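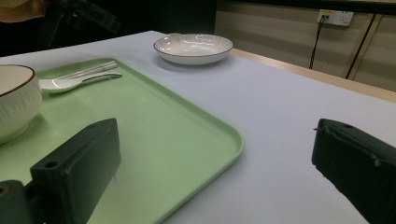
Kelly Lopes thinks that a tray is for hospitals and for people who eat alone in front of the television. She told me so at my own table, while I was putting a bowl on one, and she added that a family which eats from trays has stopped being a family. I like Kelly very much. But I have been thinking about her sentence since October, and I want to answer it in writing, where I am slower and make fewer mistakes.

I grew up in a house where each person had a tray. Mine was brown and had a burn in one corner. My grandmother set all of them on the counter before the meal, with the bowl, the plate and the spoon in their places, and each of us carried our own to the table. We sat together and we talked, often too loudly. The tray did not separate us. It only meant that when I was six years old I already knew how to set a place for a person, and how to carry soup.

When I moved to Setulbridge I found that people here own trays, but they keep them behind the refrigerator. They take one out when somebody is sick, or for drinks in the garden. For dinner, everything goes to the table by hand, one piece after another. In the house of my friend Vinzenz Rüegg I once watched him walk between the kitchen and the dining room until his own food was cold. He apologized to us each time he stood up. With a tray he would have walked 2 times.

I do not say that trays are only a matter of saving steps. What I like more is the edge. A raised edge says where my meal ends and the meal of my neighbor begins, and it does this without any unfriendliness. If I spill, I spill on my own ground. A guest who is shy does not have to ask which glass is hers.

The tray I would recommend is a plain one, in a quiet color. Pale green is very good under white dishes, and if the dishes have a thin dark rim it is even better, because then the eye finds each piece at once. I would avoid printed trays with lemons or with sayings. After a week you don't want to read the saying again. The corners should be round, because square corners keep crumbs, and you will clean them with a toothpick.

There is also the question of how many things should go on it. In the shop Gretov, where I bought mine, the lady showed me a tray laid with so many small dishes that no place was left for a hand. It was pretty, and I think you could not eat from it. My opinion is that one plate, one bowl and one cup are enough for any ordinary evening. The plate is the largest, so it should be put first, and the others must find their place next to it. If you begin with the cup, you will move the cup later. I have made this mistake in front of guests.

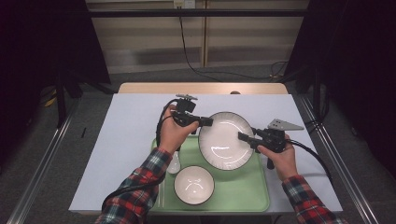 Should the bowl stand on the left or on the right? On the left, if you ask me, with the big plate to the right of it, but I know families who do the opposite and eat very well.

My neighbor Mariann Pintér does not accept this. For her the plate must be exactly in the middle, and everything else goes around it like planets. We tried her way for one whole dinner. The plate was handsome in the middle, but there was no good place left for the bowl, and it stood half on the edge until I took it off. She still says that my tray was too small. It is possible. The next size cost 30 dollars and mine cost 14, and I did not want to pay double for some more plastic.

I should be fair to Kelly. There is a kind of tray meal that I don't defend, where a person takes the food to another room and closes the door. I did this myself in my first winter here, for longer than I like to write. But it was not the tray that closed the door. A person can carry a sandwich in the hand and be just as alone.

And there are dinners where a tray is wrong. A big pot in the middle of the table, with bread that everybody tears, needs a free table and long arms. I would not put trays around such a pot. For the usual evening, when people come home at different hours and one is hungry and another wants only soup, I would set them out early, on the counter, one for each. Then the person who comes last sees that a place was made for him too.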